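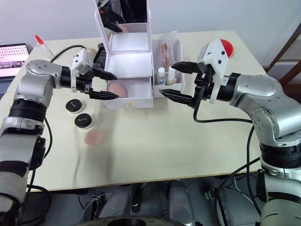 Course notes / Popular Music on Record / Unit 6

Hearing the room

Reading before the seminar: Janelle Ignacio's chapter on drum sounds, and the sleeve notes to the Pasine reissue.

Most records you own use two kinds of space. One is the real room the players stood in. The other is added later, with a plate, a spring or a digital unit. Reviewers tend to call both of them "reverb", and in your essays I would like you to keep them apart.

Start with Skála, the second album by Fomar, released in 2000. The band recorded the basic tracks live in a disused chapel at Sikholm, with Hanne Bundgaard engineering. Listen to the snare on the opening song. The decay is long and a bit uneven, and you can hear it change when the singer turns away from the microphone in the last verse. The guitar overdubs were done later in a small, dead room and sound much closer.

Compare Senga Geddes's solo piano record from the same label. The piano is miked near the hammers and the echo is a plate. Pedal noise is left in. Joaquim Arruda, who mixed it, cut everything below 200 Hz from the plate return, so the low notes stay dry while the top of the keyboard rings on.

For the seminar

Pick one track and write 360 words on where each instrument seems to sit. Use headphones first, then speakers. Give timings. Do not write about the lyrics.

Imelda Layug is taking the July group. Her listening list is the same as mine apart from the last two tracks.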